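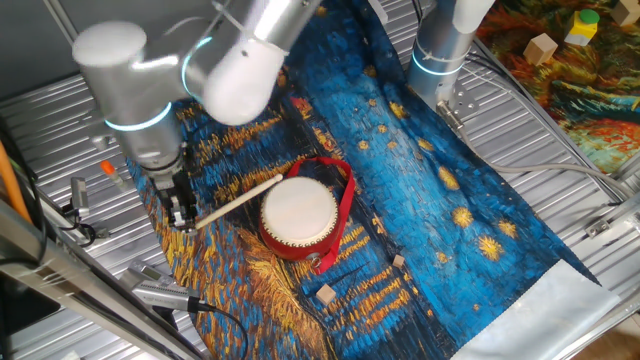
Can we please settle the parade route before we talk about snacks this time, came the first remark of the evening, before I'd even found my pen. Fair enough! So we did the route first, and these minutes are in the order we talked, which doesn't match the agenda I sent out. Sorry if you printed it.

Pramville Street Band, September meeting
Upstairs at Gresen Hall, 7 p.m.
Present: 11 of us, plus me typing. Apologies were read out and I've kept the note.

Last month's minutes

Accepted with one fix. I had written that the spring concert went over by an hour. It was half an hour and I've changed it (it felt like an hour from the trombone row).

The route

Two choices were on the table. The old route goes from the library down Itau Street, past the post office and into the park. The new one starts at the fire station and comes at the park from the other side, so we'd miss the hill completely. I'm for missing the hill. Anyone who has carried a bass drum up it will be too, I'd think, but the people who live on Itau Street have come out to wave at us for years and some of them bring out chairs and make an afternoon of it. One person felt pretty strongly that you don't just walk away from an audience like that.

We went back and forth on this for a good while. The idea that won was to keep Itau Street but march it downhill, starting in the park and finishing at the library. That means the town has to move the barriers, and the form for that is due before the end of the month. I said I'd fill it in. Somebody please remind me.

Vote: seven for the downhill route, three against, one didn't mind either way.

Money

We have 292 dollars in the band account after paying for the hall. The raffle did better than last year, mostly thanks to the cake from Leitão, which raised more by itself than everything else on the table put together. We've written to say thank you, and I'm told they'd be happy to give us another one.

Out of that we need to buy reeds, valve oil and new rain covers for the music folders. The rain covers got a lot of talk! The cheap ones fog up and you can't read a note through them, and the good ones cost nearly as much as the folders. We agreed to buy a few of the good ones, try them on the clarinets, and see if they last the winter.
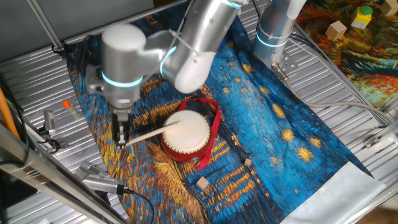 Beginners' class

Sign-up is open and it's going very well. Almost 60 families have asked for the leaflet, and even if only a small part of them turn up we're going to be short on chairs. The hall has more in the basement but they have to be carried up by hand, so please come early on the first night if your back is up to it.

There was a question about whether the little ones should start on percussion or go straight to the instrument they want. I've always liked starting with rhythm -- clapping, marching on the spot, whatever gets them counting -- and then letting them pick. Others thought we lose kids that way, and that a child who came for the trumpet should go home having made a noise on a trumpet. I came around to that a little. We'll do both: first half together, second half in groups.
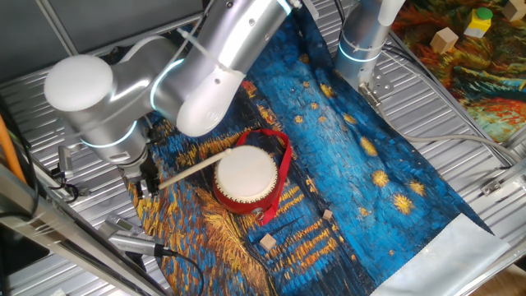

The groups will need a bit of planning, mind you, and I don't want the trumpets and the flutes sharing a wall again. Flutes can have the upstairs room. Brass gets the big hall, and drums can go in the side room with the thick door. I'll draw up a plan and pin it by the stairs.

We still need one more adult for the flute group. You don't have to play, you just have to be able to keep a register and find the bathroom key.

Uniforms

The jackets are back from the cleaners. Two have lost buttons, and there's one medium with no name in it hanging behind the door. If it's yours, take it. Hats were put off again, and I think we all know why.

Snacks

Finally! Juice and cookies for the kids at the end of the parade, coffee for everyone else. Please bring your own cup.

Any other business

The side door sticks. Gresen Hall know and are sending someone. Until then, lift and push.

We finished at 9 p.m. and stacked the chairs. Next meeting is same place, same time, in October, and I'll send the agenda out the week before.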